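Section 4. Sorting parts before you build

Stoica shelving kit, tall version. Read this section before you open bag 7. The short version has its own sheet, don't mix them up.

Updated 2020-01-30, A. Cabrera, Nastport

4.1 What you need

Flat table or a clean bit of floor. Three open bins or boxes, any kind. Scissors. A pencil. The packing list from the lid of the carton, not the one printed in the old manual – that one still has the Kistia brackets on it.

4.2 Unpack

1. Cut the straps. Keep your hands clear, they spring back.

2. Lift out the uprights first, then the shelves. Lay the shelves face up. Leave the film on.

3. Small bags are taped under the cardboard insert. Don't throw the insert away before you have checked both sides of it.

4. Count the bags against the packing list. Missing one? Stop and call. Do not start with a part set, the uprights can't be taken apart once the locking pins are in.

CAUTION: Shelf edges are sharp untill the end caps go on. Wear gloves.

4.3 Sort the small parts

5. Put the bins at the back of the table, side by side, so the front stays free for the shelf you are working on. Different colors help a lot. If yours are all the same, tape a label on each.
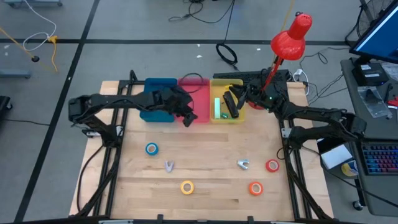

6. First bin: locking pins and washers. The pins come in one bag of 100. You will have spares.

7. Second bin: shelf clips. Left and right clips look the same from the front. Turn them over – the left one has a notch.

8. Third bin: end caps, feet, wall anchors. Keep the anchors in their bag for now.

Note: Bag 13 is only for the corner version. Straight run, leave it sealed and put it with the manual.

Note: Bolts marked 766 on the head go in the bottom shelf only. Same length as the others, different thread. If a bolt will not turn by hand for the first few turns, back it out and check the head. Don't force it.

4.4 Check before you go on

9. Stand the uprights against a wall and find the arrow on each. Arrows point up. Mark the shelf heights with the pencil now, on the inside face.

10. Push one clip into each marked slot. Should click. No click means wrong side or wrong clip.

11. Fit end caps to all the shelves. Tap with the heel of your hand, no hammer.

12. Pull the film off the underside of each shelf. Top film stays on until section 6.

CAUTION: Two people for the next section. The uprights tip over easily with no shelves in.

4.5 If something is wrong

Extra washers – normal, keep them.

Cracked end cap – use it on the wall side if the crack is small, otherwise ask for a new one. We send these free.

Clips too loose – kits packed in August went out with a softer clip. Check the bag label. If it says Skirthorpe with no letter after it, ask for the replacment set and wait for it. Do not load the shelves on the old clips.

Bent upright – don't straighten it. Send a photo of the bend and the sticker on the carton end.

Ask for Analyn Cabrera in parts at the Nastport office. Have the carton sticker number ready.

Next: Section 5, Joining the uprights.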